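Thread on the folding machines at work, for the people who asked. I'm on the sorting and folding side at Geraghty, which does rental laundry and secondhand clothes. I've been there eight years.

1/ We got the first automated folding line last May. It's made by Vorkora. It does towels, sheets and plain T-shirts. You feed it at one end, it folds and stacks, and somebody takes the stacks off at the other.

2/ Before that there were 12 of us at the folding tables on days. Now there are five. Two people retired and weren't replaced. The rest moved to inspection, mending or the Pridmont site, which is a longer drive for most of them.

3/ No one was laid off. People ask that first. Hours did get cut on evenings though, and evenings paid a bit extra, so some checks got smaller.

4/ My best shift on the line so far was 1,017 towels. I fed it and cleared jams. By hand I never got near that. My shoulders feel better than they did two years ago. My feet feel the same.

5/ What I don't like is the pace. At the table you could slow down for a minute and make it up later. The line runs at one speed and the screen logs every stop, including the ones where you went to get a drink of water.

6/ They changed the stop report after we complained. It used to list stops by operator. Now it lists them by shift. That helped more than the new floor mats did.

7/ Pants are still done by hand. The line can't deal with them. Legs twist, waistbands bunch up, and every pair is a different length and weight of cloth. Same with hoodies and anything with a zipper.

8/ The next step is supposed to be pants, using two-finger grippers and software from Grullasness. It learns from people doing the job with the grippers in their hands. You pick up the waistband, straighten the legs, fold, start over.

9/ It's slower than using your fingers, a lot slower. You find out how much you do with your thumb. Denim is easier to grab than thin black cotton, and getting hold of one layer without the one under it takes practice.
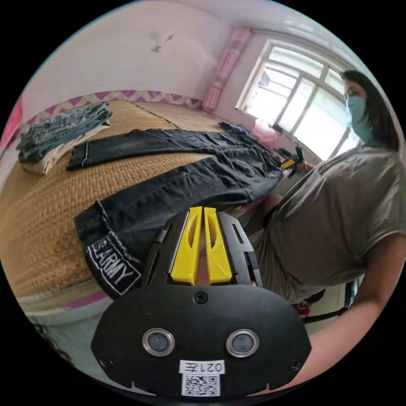
10/ Will it take the rest of the folding jobs? I think it takes some of them, and I'd expect the pants table to go from five people to two or three once it works well enough to pay for.

11/ Management says there will be training for line tech jobs. Those pay better. There are fewer of them, and the class is on Saturdays, so if you have kids at home you have to find someone to watch them.

12/ I signed up for the class anyway. I asked for the schedule in writing and I'm still waiting on it. If you work somewhere that already has machines doing pants, I'd like to hear what your shifts look like now.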